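Grastent mattress factory open day, my notes

Typing this up before I forget it all. Long drive, too much coffee.

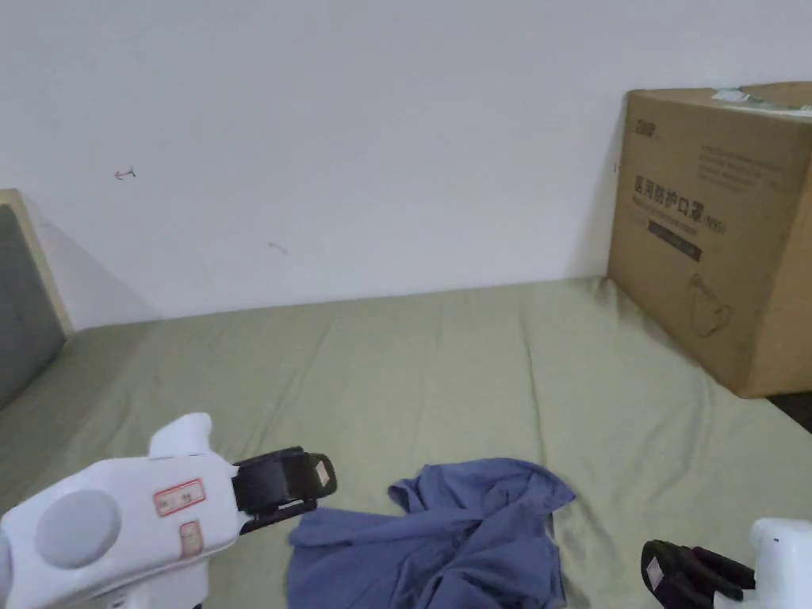
Sage-green fitted sheet, gray headboard panel, white wall.

So. The Grastent works at Drusthorpe opens its doors every May and I finally got a ticket. Went with Hazel Blackwood, who sells bedding online and asks much better questions than I do. Doors at 9, we got there at 9:20, parking is a mess. Use the field behind the loading bays, not the front lot.

Sign in, yellow vest, earplugs. Our guide was Senthil Devadiga, 2 groups on the go that morning and he had ours. Fast talker. I missed bits.

First stop, spring hall. LOUD. Wire comes in on big coils and gets wound, heated, dropped into little fabric pockets. 1,000 springs in the standard double, he said, and the pockets get glued in rows. Hazel wanted to know what happens when a row goes in crooked. They pull it and cut it up for the wire. There was a bin of those by the door, pretty full.

Foam next. They don't pour it on site anymore, it comes from Demissie in blocks the size of a small van. A band saw slices it flat. Smell is strong for a minute and then you stop noticing. I asked about the smell in a new mattress at home and Senthil said leave it uncovered with a window open for a couple of days. Fine, I never do that.

Then the sewing floor, my favorite by a mile. Quieter, big windows, radio on. Hanna Kushnir has been taping edges for years and let us stand right behind her. The mattress lies on a table and the machine travels around it, and she steers the corners by hand. Corners are the hard part. Hazel had a go on a scrap panel. It came out like a pie crust.

Sheets are made upstairs, smaller room than I expected. They sell those under the Nimia name. Elastic goes all the way round on the deep ones, just the corners on the cheap ones, so check the packet. Pale greens and grays are what sells right now, the bright colors are all on the discount shelf downstairs. I asked about shrinkage. Wash cool first time, he said, and dont tumble it hot. Thread count is mostly a sales thing acording to him, once you're past a decent weave. Hazel nodded a lot at that.

Test lab last. A heavy roller goes back and forth over a mattress all day long. Ignacio Navarrete runs it and had a row of cut-open samples you could poke. The one with the sagging middle felt exactly like mine at home. Bit depressing.

Lunch in the canteen, soup and a roll, included in the ticket. Coffee is extra.

Shop at the end. Seconds are marked with a red tag, usually a crooked label or a pulled thread. I paid 46 for a fitted sheet and two pillowcases. Hazel got a topper for 95 and we had to fold the back seats down. Cards only, by the way.

Stuff to know if you go:
Closed shoes, they turned away a guy in sandals.
Stairs to the sheet room are steep, there is a lift but you have to ask.
Tour runs a bit under two hours, ours went over.
Book early. Myroslav Symonenko does the tickets and he answers email way faster than the phone.

Hazel wants to do the wool place next. Will post if we get in.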